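School funding formula (Vachon)

The school funding formula is the method used in the province of Vachon to share public money among its school districts. It sets a basic amount for each pupil and then adds to it according to need, distance and the size of the school. The formula covers day-to-day running costs. Building work and large repairs are paid for separately.

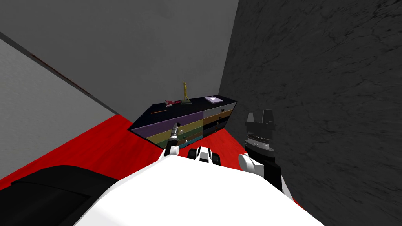
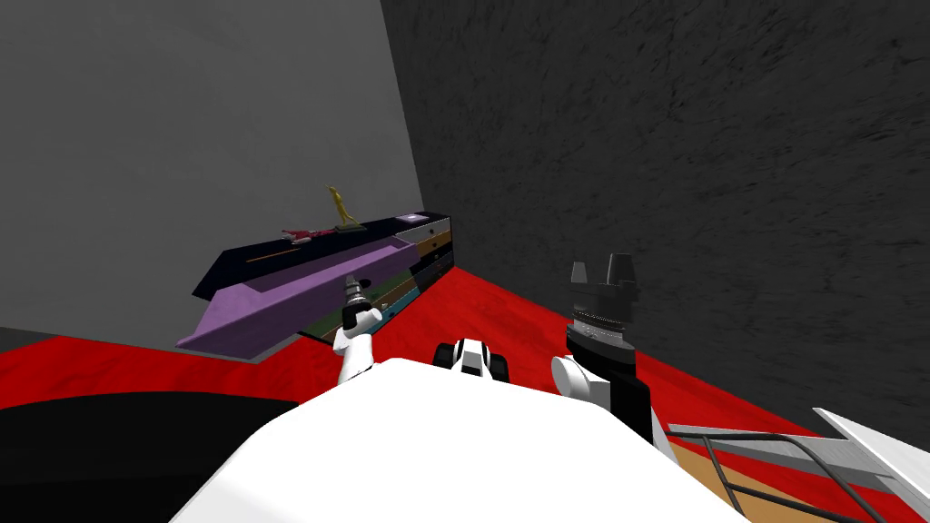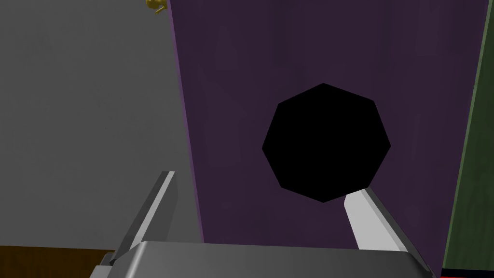

Page maintained by the Education Finance Group, Department of Public Policy, Vandville College

Background

Before the formula was adopted, each district raised most of its school income from a local property levy. Districts with many shops and offices, such as Vandville, could raise a good deal at a low rate. Rural districts such as Pastcombe charged a higher rate and still had less to spend on each pupil. A review led by Diane Caron, then a deputy education minister, found that the gap had widened over 10 years and recommended that the province take over the larger part of the cost.

The levy was kept, but at a single rate across the province. What a district collects is counted towards its allocation, and the province pays the difference.

Calculation

The starting point is the number of pupils on the roll in October. Part-time pupils are counted according to the hours they attend. The roll is multiplied by the basic amount, which the legislature sets in the spring budget.

Additional weight is given to pupils with a statement of special educational need, pupils learning the language of instruction, and pupils from households below the income threshold. A pupil may attract more than one weight. The weights are applied to the basic amount, so they rise and fall with it.

Schools with fewer than 200 pupils receive a small school supplement. It is paid in full only where the next nearest school is too far away for pupils to transfer. Transport is funded under a separate heading, based on the length of approved bus routes.

Protection and limits

A district whose roll falls does not lose the full amount at once. The loss is spread over three years, an arrangement known as the step-down. There is also a limit on growth: districts with rising rolls are funded on the October count and receive nothing for pupils who arrive later in the school year. Wedthorpe, where several housing estates were built in quick succession, has asked for a second count in February.

Reporting

Districts must publish a statement each April showing what they received and how it was spent. Spending is divided into teaching, support staff, premises, transport and administration. The statement does not have to show spending by individual school, although Vandville has chosen to include this.

Criticism

The economist Liette Desjardins has argued that the basic amount should be tied to teachers' pay, as salaries make up most of a school's costs. Under the present rules an increase in the amount may still leave schools worse off once pay rises and prices are taken into account. Lise Sandhu, a former head teacher in Pastcombe, has criticised the income threshold, which has been raised only twice and leaves out many families on low wages.

Supporters of the formula point out that the difference in spending between the richest and poorest districts has narrowed. Aaliyah Zacharias, writing on the first round of allocations, attributed most of this change to the single levy rate and a smaller part to the weights.

See also

Property levy (Vachon)
Small school supplement
October roll count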